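Home Help Forum > Gadgets and Services > Laundry

Is the Urnbridge folding kit worth $595?

Posted by tallowgate

My sister-in-law sent me a link to the Urnbridge home folding kit and now I can't stop arguing with the sales page in my head. For $595 you get a pair of hand-held grippers, a charging dock and a year of what they call "task learning." You fold your own clothes with the grippers for a while, the recordings go off to the company, and at some later point the arm (sold separately, no price listed) is supposed to know how your household does it.

So as far as I can tell I would be paying to do my own laundry, slower, with tongs. Am I missing something? The page has one video of a towel. A towel is a rectangle. We are two adults and a baby and most of our wash is small, stretchy and shaped like nothing in particular. Has anyone used this on real clothes? Does the knit get snagged? And can you get out of the subscription after the first year?

Posted by Ibrahim Olatunji

I had the kit on the 13-week trial and sent it back in October, so take this as one person's view.

The grippers are better made than I expected. The blue pads hold thin cotton well and I never tore anything. Knits are the weak spot. If you pinch a ribbed sleeve near the end and pull, it stretches out long and thin, and when you let go it doesn't land where you wanted it. You learn to take less fabric and move slower. I got decent at shirts. I never got decent at anything with legs.

Two things the sales page skips. First, the work surface matters a lot. They tell you to use a table at waist height, but most people fold on the bed, and on a soft mattress you end up bunching the sheet along with the clothes. Second, the "learning" report they emailed me every Monday was a score out of 100 with no explanation. Mine went up on a week when I had folded almost nothing. I asked support what the number measured and got a link to the page I had just come from.

On canceling: you can, but you have to do it in writing before the renewal date, and the return shipping is on you. Read the part about who keeps the recordings, too. Mine included a good view of my bedroom, and the terms let them hold on to it after I left. I had to ask separately to have it removed.

I did save one still from my own sessions, which gives you a fair idea of the knit problem. 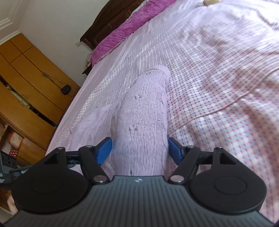
Lavender knit on the bed, stretched out long by the gripper. Look at the wrinkled edge on the right.

If you only wash towels you might be happy. For baby clothes I would wait until they show the arm folding some, start to finish, with no cuts in the video.

Posted by mrs_condbridge

Don't bother. Same idea as the Chantharasri one a few years back and where is that now. Get a folding board.

Posted by pellworth9

Slightly more positive than the others. I don't have the kit but I went to the demo at the Clorcombe mall and they let me try the grippers on a T-shirt. Took me a few goes but it was sort of fun? The guy couldn't tell me when the arm ships or what it will cost, and when I asked to try a sweater he said they only had T-shirts with them. Make of that what you will. He did say you can buy the grippers without the subscription if you phone them, though I haven't seen that in writing anywhere, so get it in an email before you pay.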